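仿真里采演示数据，桌面纹理随机化到底要不要开这么大

**楼主 | 半路出家搞机械臂**

组里五月开始做桌面抓放的模仿学习，先在仿真里采一批，再拿少量真机数据微调。任务很普通：一句指令，把指定的东西拿起来放到指定位置。物体从资产库里抽，桌面材质、光照、相机位姿每条重置一次。

目前人工遥操作采了 200 条，目标是 1,000 条。采到现在有两个疑问：

1. 桌面纹理用的是整库随机，石纹、木纹、布纹都有。石纹那几张花得厉害，操作的人自己都说看久了眼累。
2. 物体位置是均匀撒点，经常有东西落在桌边上。

贴一个重置后的初始状态，这条的指令是拿杯子。

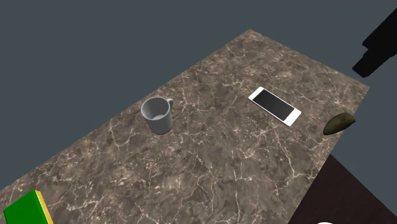 ## 回复

**2楼 | 沙袋**

纹理别关。我们之前图省事只用纯色桌面，训出来的策略换一张带花纹的桌布就不会动了。你这个石纹上浅色的裂纹是多，但真实台面也有这种。

桌边的问题更要紧。右边那个橄榄色的，像梨的东西，有一部分已经压到桌沿外面了。这种位置如果它是目标物，遥操作的人一碰就可能滚下去，失败条数会往上走。

**3楼 | 半路出家搞机械臂（楼主）**

回2楼：确实，掉落是最主要的失败原因。200 条里废掉 46 条，多数是碰掉的，剩下的是超时。

失败的现在单独存一个目录，没有删。

**4楼 | zinent_老用户**

纹理我持不同意见。200 条这个量级，随机化开太满，每种材质分不到几条，策略学到的东西很散。我在 Zinent 上做过差不多的任务，先固定 17 种材质，采够了再加，收敛比整库随机快很多。

另外相机也在随机，两个变量叠在一起，出了问题不好查。

**5楼 | 沙袋**

收敛快不代表泛化好。你那 17 种换到真机上测过没有？

**6楼 | zinent_老用户**

测过，木桌没问题，反光的台面不行。但反光是渲染的事，跟材质库大小关系不大，加到多少种漫反射贴图都补不上。

**7楼 | 灰度图**

我比较在意取景。近处那块绿的带黄边，海绵还是厚书我看不出来，下半截已经出画了。右下角还有一小条白的，基本只剩个边。如果训练时只喂这一个视角，指令又恰好是拿这类物体，等于让模型猜。

建议重置后加一步检查：把目标物的分割掩码投到每个相机，可见比例低于阈值就重新撒点。几行代码的事，比采完再筛省人工。

**8楼 | 半路出家搞机械臂（楼主）**

掩码检查我们只对目标物做了，干扰物没管。这条目标是杯子，整个都在画面里，所以过了。

**9楼 | 灰度图**

干扰物出画可以留，真机上也会有。那我收回一半。不过指令库里要是有“放到某某旁边”，参照物也得查，很多人漏这一项。

**10楼 | 半路出家搞机械臂（楼主）**

这个真漏了。我们有“把杯子放到手机旁边”一类的指令，参照物没进检查。今晚补上。

**11楼 | Kathleen Dunne**

中文不太好，见谅。我们用 Dolitz 采集，操作员分两组，一组看固定相机，一组看可自由旋转的视角。第二组成功率高，但是数据训练出来更差。原因是操作员看到了策略看不到的信息，绕到杯子后面看把手，然后直接去抓。策略没有这个视角，学不会。

楼主的操作员看的是哪个画面？

**12楼 | 半路出家搞机械臂（楼主）**

自由视角……而且杯子朝向也是随机的，像上面这条把手冲着桌子远端，从这个角度看过去很窄，操作的人一般都会转过去看一眼。

**13楼 | 沙袋**

11楼说的这个我也踩过。折中办法是给操作员看策略用的全部相机，拼成一屏，不许转。头两天会慢，习惯就好。腕部相机一定要有，不然把手这种细的东西全靠蒙。

**14楼 | zinent_老用户**

同意13楼。顺便说，杯子可以规定只抓杯沿，不碰把手。示范方式统一，数据干净。

**15楼 | 沙袋**

这个不同意。只抓杯沿，后面想做倒水就得重采。两种抓法都采，标签里写清楚就行。

**16楼 | zinent_老用户**

楼主现在又不做倒水。多峰的示范在小数据量下就是难训，你用扩散策略也得有足够的条数撑着。

**17楼 | 半路出家搞机械臂（楼主）**

两位先停一下，我汇总成下一批的设置：

- 物体撒点范围从桌沿往里收，留出一个最大物体半径
- 目标物和参照物都做可见比例检查，不过就重置
- 操作员画面锁定为固定相机加腕部相机
- 杯子先只抓杯沿，抓法写进元数据，以后再加把手
- 纹理分两组各采一半，一组固定 17 种，一组整库随机，训完对比

旧的 200 条先不混进去。

**18楼 | 灰度图**

旧的别扔，可以拿来预训练视觉部分，动作不用就是了。

手臂初始位姿你们随机了吗？图里只在右上角进来一截，跟桌上的东西都隔着距离。要是每条都从同一个地方出发，策略对起点会很敏感。

**19楼 | 半路出家搞机械臂（楼主）**

关节上加了小噪声，幅度不大。下一批调大一点试试。

**20楼 | 路过的调参工**

问个题外的，遥操作设备用的什么？我们在 Böttcher 的主从臂和 Zasmont 的手柄之间犹豫，预算只够一样。

**21楼 | 沙袋**

只做抓放手柄够了。要做插拔、拧盖子就上主从臂。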